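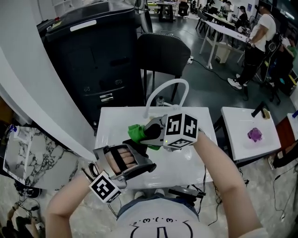 Captura adjunta al ticket: pinza derecha con el paño verde y cubo de marcadores a la vista.

martes, 12 de noviembre de 2024
Publicado por: soporte de percepción, Firnwood

Hola a todos, y gracias por la paciencia, que esta incidencia viene coleando desde junio y ya le tenemos hasta cariño.

Resumo para quien llegue nuevo: al reproducir las sesiones de tela en Calloway, la pose de la pinza derecha da un salto de 80 mm hacia un lado y vuelve sola a su sitio. La izquierda va fina. En la sesión que nos mandasteis el primer salto cae en el fotograma 1348, y desde ahí el planificador de Indel rechaza el tramo entero por velocidad imposible (y hace bien, pobre).

Lo primero que miré fue el reloj, porque casi siempre es el reloj. Pues no: los dos flujos van alineados. Luego repetí la calibración de la cámara de cabeza con 100 capturas y el salto siguió igualito, en el mismo punto.

Lo que sí cambia las cosas es el detector. Con el cubo derecho enseñando tres caras, Ellcombe resuelve la pose cara por cara y se queda con la de menor error, y cuando dos empatan va alternando entre ellas. Si le obligo a resolver con todas las esquinas juntas, el salto desaparece en ese tramo. Lo probé también con el filtro temporal apagado, por si nos estaba tapando algo, y aguanta.

Para probarlo vosotros: en la configuración de Ellcombe poned multi_face_solve en true, borrad la caché de poses y relanzad la exportación desde cero. Lo de la caché importa mucho, a mí se me olvidó y perdí una mañana entera mirando resultados viejos...

Queda pendiente un segundo salto, más pequeño, en el fotograma 730 de otra sesión. Ese todavía no lo entiendo. Si podéis subir el registro completo del detector, con los errores de reproyección por cara, le echo un ojo encantado. Dejo el ticket abierto mientras tanto.

4 comentarios · 2 veces compartido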